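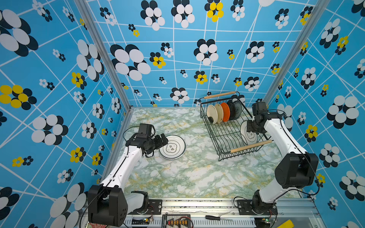 Brastine has halted unattended runs of its two-armed dish-racking cell in Maltitmont after a gripper lost its hold on a plate during an overnight test in December. The plate broke against the floor of the enclosure. A second plate, already standing in the rack, was chipped. There were no injuries, and the building was empty apart from one technician on the floor above.

The fault was traced to the right arm's gripper, which is meant to keep a steady squeeze on a plate until it is seated in its slot. According to a short report the company sent to its customers, the gripper's controller restarted in the middle of a placement and came back up with its holding force set to zero. The arm itself did not stop. It carried on with the placing motion, opened its fingers on schedule and went back for the next plate.

"The drop is the part people notice, but the arm going back for another plate is what worried us," said Shanthi Bandara, who runs testing at Brastine. "It had no idea anything was wrong. It would have kept going until morning."

The run was stopped by Karthik Navaratnam, the technician on duty, who heard the plate break and came down to press the emergency stop. By then the left arm had pushed a plate across the floor of the cell through the broken pieces, and one piece had lodged under a gripper finger. The finger pad was cut and has been replaced.

Engineers spent most of the following week trying to get the controller to restart again. It did so 3 times in 500 placements, always when both arms were lifting at once. The supply voltage dipped for a moment each time, long enough to reset the gripper but too short to trip the alarm that would have stopped the arms. A worn crimp on one of the power leads was found and remade. Brastine says the crimp made the dip worse but does not explain why the software accepted a restarted gripper as a healthy one.

That question has gone to Gidetti, the contractor that wrote the cell's control program. Marcela Bednárik, an engineer there, said the program checked the gripper's status before each pick but did not check it again until the next one. A restart that finished between those two checks left no trace the program was looking for.

"We read the state at the start of the move and trusted it for the whole move," Bednárik said. "We now read it all the way through, and if the force value changes when we didn't ask it to, both arms stop where they are."

Stopping in place brought up a second matter. An arm that freezes with a plate still in its gripper has to be cleared by hand, and the old written procedure told staff to reach in as soon as the arms were still. The new one says to cut motor power at the wall switch first and support the arm while the plate is taken out. Broken pieces are to be picked up with tongs or a brush.

Deschamps, a catering company that has been waiting for a similar cell for its main kitchen, has put off its delivery date. Dilani Sivakumar, its operations manager, said she had read the report and would send two of her own staff to watch the next round of tests. The company washes 285 plates at a typical lunch — more when there is an evening event — and she said a cell that had to be watched the whole time would be of little use to them.

"We can live with a broken plate," Sivakumar said. "What I don't want is chips of it going out on the next clean one."

Brastine has added a check for that as well. Any stop caused by a loss of grip now marks every plate in the rack as suspect, and the whole rack has to be emptied, looked over and washed again before work can resume.

The cell is back in use during the day with someone standing at it. Bandara said it would have to complete 1,000 placements without a gripper restart before night runs were considered. An earlier count was thrown out when a restart showed up in the log, though in that case the arms stopped as they were supposed to and the plate stayed in the gripper. The power supply is to be replaced with a larger one before the count begins again.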